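September, evening

Walked the Fuvarside path end to end after lunch, starting at 1215 from the Bovotham gate and finishing at the far seat at 1315. An hour is slow for that distance, but I stopped at every run of paving I had marked on the sketch in spring and took the straightedge to each.

Surface first. The bond is sound through the middle section. Greatest lip between adjacent pavers was 10 mm, at the bend before the seat, same place as last time and no worse. Joint sand is low along the centre, where most of the feet go, and adequate at both sides. I scraped out one joint with a key and met firm bedding below, so I am not inclined to blame the base. Topping up with kiln-dried sand on a dry day should hold it over the winter.

Edging next. Kerb units are in line by eye on both sides. I put the level across the path at the narrow part and found the fall goes to the lawn side, as it ought to. The Kallard notes give 38 mm across the full width. My level is too short to confirm that in one go and I do not trust adding up three readings, so I have left the figure in pencil.

Staining is the part I keep coming back to. The dark patches don't follow the joints, which argues against rising damp, and they don't follow the fall either. Leaf tannin would account for those nearest the trees. For the rest I have no theory worth writing down. A stiff brush and plain water on one square yard would settle whether it is on the face or in it.
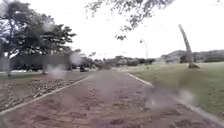

Leaf litter lies all along the bare strip by the left-hand kerb and stops well short of the lawn opposite. The strip wants raking before the main fall comes down on top of it.

Iyer wrote back this evening to say that brushing is a waste of an afternoon, that old brick goes dark in patches whatever is done to it, and that the sand should go in before the leaves and not after, as wet litter packs into an open joint and is the devil to get out. I accept the point about the sand. The brushing I shall try anyway, on the one yard.

To do: order sand, two bags. Find the long level. Copy the lip reading into the blue book. New batteries for the torch.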